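# Skondden says its robot can clear up after lunch. The numbers deserve a closer read

July 2025

Robotics outfit Skondden has put out results for a method it calls Grorum, which is meant to teach a robot to tidy a messy table from recorded examples of people and machines doing the job. The claim getting passed around is that the system "learns clean-up in 60 minutes." The paper behind it says something narrower, and a fair bit less exciting.

Grorum was trained on 2,314 recorded episodes collected in ordinary rooms at the company's Flotville site. The 60 minutes refers only to the last stage, when an already trained model is adjusted to a room it hasn't met before. Leaving the first stage out of the headline is a bit like saying you learned to drive on the afternoon you hired the car.

The method itself is a reasonable idea. Most systems of this type treat every object on a table as a separate problem: find it, name it, grab it, put it somewhere. Grorum skips the naming. It sorts what the camera gives it into things that hold their shape and things that don't, then picks a grip to suit. A bottle goes one way, a scrunched-up plastic bag the other.
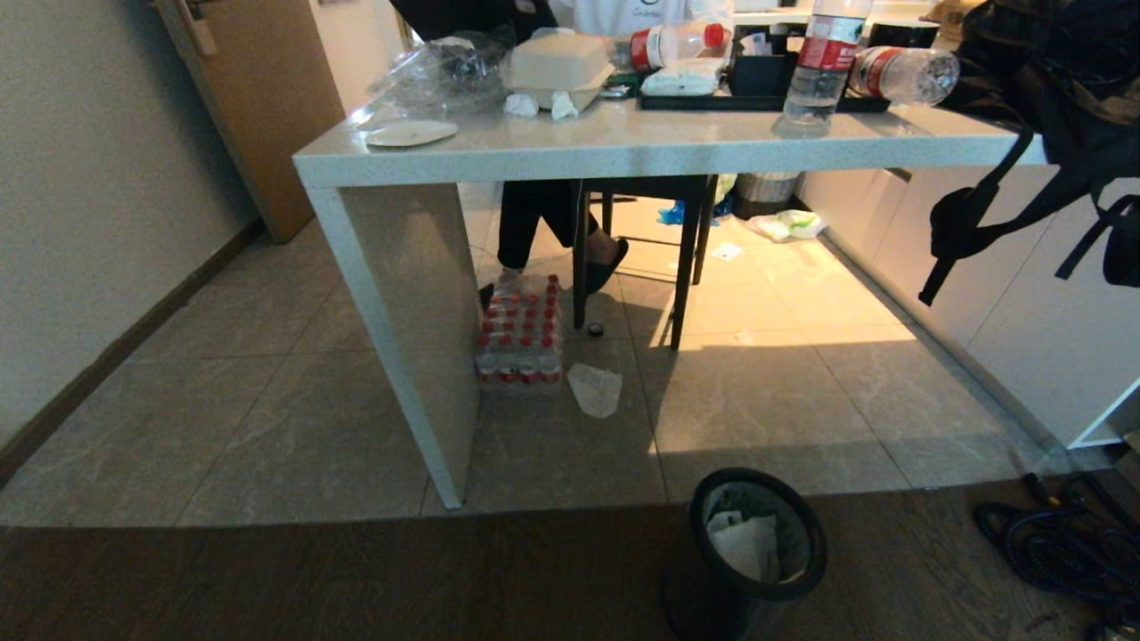 Lead author Seo-ah Ma argues that naming is where earlier systems came unstuck. "A tissue and a torn wrapper need the same grip," she writes. "We were spending most of our effort telling them apart." On rigid items the approach does well against the older method, and the authors report the gap with proper error bars, which is more than can be said for much of this field.

Soft rubbish is another matter. The paper's main table pools hard and soft objects into a single score, and you have to go to the appendix to find them split. There the advantage on bags and film shrinks until the error bars overlap. Clear plastic is the worst of the lot. The authors blame glare and say a better depth sensor would sort it out, but they didn't test one, so for now that's a guess.

Then there's the question of how many rooms were used. The answer is three for testing, all of them in the same building as the training rooms. The test rooms were technically new to the model. Whether they were new in any way that matters — different light, different furniture, a different organisation's idea of where the bin goes — is harder to say.
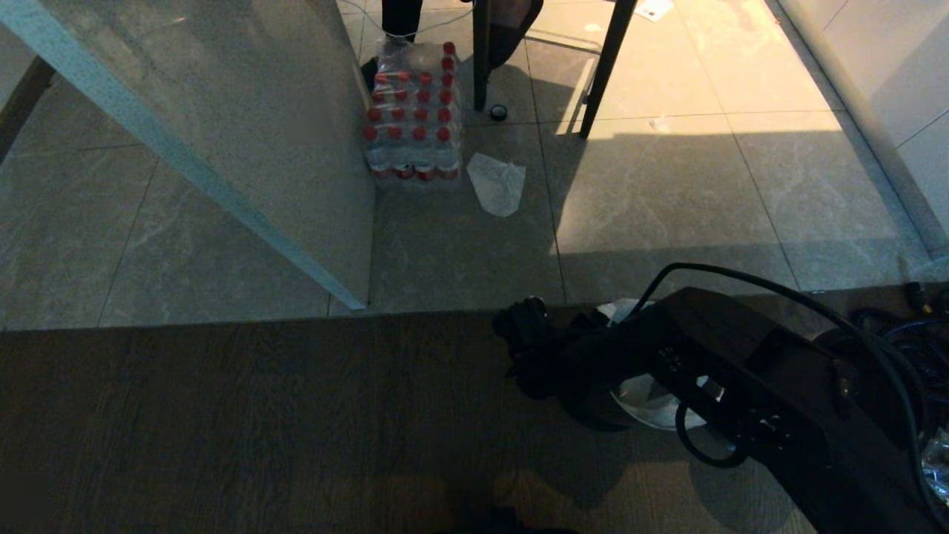

Khanyisile Tshabalala, who works on manipulation benchmarks and had no part in the study, was polite about the idea and less so about the testing. "I'd want to see it in somebody else's kitchen," she said. "I'd also want to know what happens when a person reaches in halfway through." The paper doesn't cover interruptions. Trials in which a person touched the table were dropped from the count, a decision explained in a single footnote.

The speed figures need some care as well. Times are given per successful pick, with failed attempts left out. A robot that fumbles the same bag six times before getting hold of it is credited with the time of the final go. Anyone thinking of paying for one of these would probably prefer to know how long the whole table takes.

None of this makes Grorum a dud. Dropping the naming step is a sensible simplification, and the ablation study, where parts of the system are switched off one by one, suggests it is behind most of the gain on rigid items. Skondden has also released its failure recordings, and they're worth more to other labs than the highlights reel.

A first version of the work circulated in February without the appendix. The company says a follow-up with outside rooms is under way, though it wouldn't say where they are or who will be doing the scoring.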